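Subject: Re: [kitchen-share] Mugs, again

On 7th November, Flomeck House wrote:
> The mug shelf is full. Please take yours home or
> tell us which ones to keep. Is a tray any use?

I own 9 mugs and drink from one, so I'm in no position to lecture. Take the Kustel ones. They dribble.

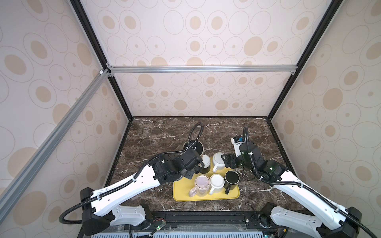

My vote is for a tray, and a proper one with sides. Mugs on a shelf drift to the back and are never washed again. On a yellow tray like that one, even the white pitcher-shaped mug would be hard to lose, though I see a white cup already sits just off the tray, behind it. On our shelf it would be there until August.

I'll bring a box over for the rest. Keep 3 for guests.

Ng
Skundar Street end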